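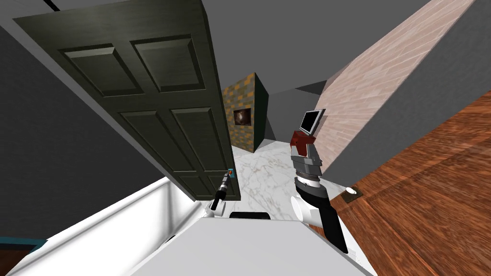

*O robô junto à porta verde, no simulador: a pinça esquerda encostada à borda da porta, o braço direito levantado.*

# Como se prepara um robô para abrir uma porta

Na oficina de Fladbridge, a equipa da Fisoton prepara um robô com dois braços. Uma parte do trabalho é feita com chaves e parafusos. A outra é feita no computador, num programa chamado **simulador**. O simulador desenha uma casa, coloca lá dentro uma cópia do robô e calcula como as coisas se mexem: o peso da porta, o atrito nas dobradiças, a força da pinça.

Imogen Rowbotham trata da parte do computador e Colin Parsons trata da máquina verdadeira. As duas partes têm de bater certo. Se o braço verdadeiro for um pouco mais comprido do que o braço simulado, a pinça vai parar ao sítio errado.

## As peças que é preciso conhecer

- **Corpo:** a parte larga que segura os braços. No robô da imagem, o corpo é branco e cinzento-claro por cima.
- **Junta:** o sítio onde o braço dobra ou roda. O nosso cotovelo é uma junta.
- **Elo:** a parte rígida entre duas juntas, como o antebraço.
- **Punho:** a última zona antes da pinça. No braço direito, tem uma caixa vermelho-escura.
- **Pinça:** a mão do robô. Agarra, empurra ou puxa.

Dentro de cada junta há um motor e um **codificador**. O codificador é um sensor que mede quanto a junta rodou. O computador lê esse valor muitas vezes por segundo e compara-o com o valor pedido.

## Passo 1: encontrar o zero

Uma régua só serve se soubermos onde está o zero, e com uma junta passa-se o mesmo. Antes de trabalhar, cada junta é levada a uma posição de referência, e o computador regista: «zero graus é aqui».

No robô verdadeiro, Colin alinha duas marcas gravadas no metal, uma de cada lado da junta. Depois carrega no botão que guarda a posição. No simulador, Imogen escreve o mesmo valor num ficheiro.

Um erro de zero vê-se mal perto do ombro e vê-se bem na ponta do braço. Com um braço de 60 centímetros, um erro de um grau desloca a ponta cerca de um centímetro. É o suficiente para falhar a borda de uma porta.

## Passo 2: dizer ao robô onde está a porta

A porta roda em torno das dobradiças. Todos os pontos dela descrevem um arco de círculo, como a ponta de um compasso. O lado da pinça tem de seguir esse arco. Se a pinça puxar em linha reta, a porta faz força para um lado e o braço para outro.

Por isso, o ficheiro da porta tem quatro informações:

1. a largura da porta;
2. a posição das dobradiças;
3. o sentido em que abre;
4. o ângulo máximo de abertura.

Também há obstáculos para registar. Uma parede ou um pilar não saem do caminho. O programa desenha à volta de cada um uma margem invisível de 5 centímetros, e o braço não pode entrar nela. A margem da própria porta é desligada apenas para a pinça que lhe vai tocar. Se ficasse ligada, o robô recusava-se a encostar.

## Passo 3: regular a força

Uma pinça que empurra com pouca força não mexe a porta. Com força a mais, pode riscar a tinta ou forçar as dobradiças. A força mede-se em **newtons**, com o símbolo N. Segurar uma maçã pequena exige mais ou menos um newton.

Nos ensaios de portas, o limite escolhido foi de 22 N. Quando a força medida chega a esse valor, o programa manda parar o braço. A equipa verifica então se a porta está presa, se a pinça está torta ou se o arco foi mal calculado. O limite só é alterado depois dessa verificação.

## Passo 4: arrumar o outro braço

Quando um braço trabalha, o outro também precisa de uma posição definida. Não pode ficar no caminho da porta nem tapar o que as câmaras precisam de ver. Essa posição chama-se **posição de espera**.

Há várias. Numa delas, o braço fica dobrado junto ao corpo. Noutra, fica levantado ao lado do corpo. Cada posição tem um nome no ficheiro, e o programa confirma que os dois braços não se tocam na passagem de uma para outra.

## Passo 5: ensaiar devagar

O primeiro ensaio com o robô verdadeiro faz-se a 30 por cento da velocidade normal. Colin fica com a mão no botão de paragem. Imogen acompanha no ecrã os valores das juntas e chama a atenção para qualquer diferença entre o valor pedido e o valor medido.

O botão de paragem é vermelho e corta a energia dos motores. Os travões das juntas fecham sozinhos quando a energia falta, para o braço não cair. Durante um ensaio, só entra na zona do robô quem tem autorização, e apenas com os motores desligados.

## Manutenção

À segunda-feira, antes de ligar a máquina, a equipa da Fisoton preenche uma folha de verificação:

| O que se verifica | Como se faz |
|---|---|
| Cabos | Procurar dobras, cortes e zonas gastas |
| Parafusos do punho | Apertar com chave dinamométrica |
| Dedos da pinça | Limpar com um pano seco e medir o desgaste |
| Zeros das juntas | Comparar as marcas dos dois lados |
| Botão de paragem | Carregar e confirmar que os motores desligam |

A **chave dinamométrica** é uma chave que mede o aperto e avisa quando se chega ao valor certo. Um parafuso frouxo deixa o punho abanar. Um parafuso apertado de mais pode partir.

Se uma peça for trocada, repete-se o passo 1. Uma pinça nova pode ter dedos de outro tamanho, e nesse caso o comprimento também tem de ser corrigido no simulador. As peças de substituição vêm do armazém de Clakcombe e trazem uma etiqueta com as medidas.

## Para experimentar em casa

Abre uma porta muito devagar, com um dedo encostado à borda do lado do puxador. Repara no caminho que o dedo faz. Depois empurra a mesma porta com o dedo perto das dobradiças e compara a força necessária. Mantém os dedos fora da fresta entre a porta e a parede.

Desenha os dois arcos numa folha, vistos de cima, e marca o ponto das dobradiças com um X.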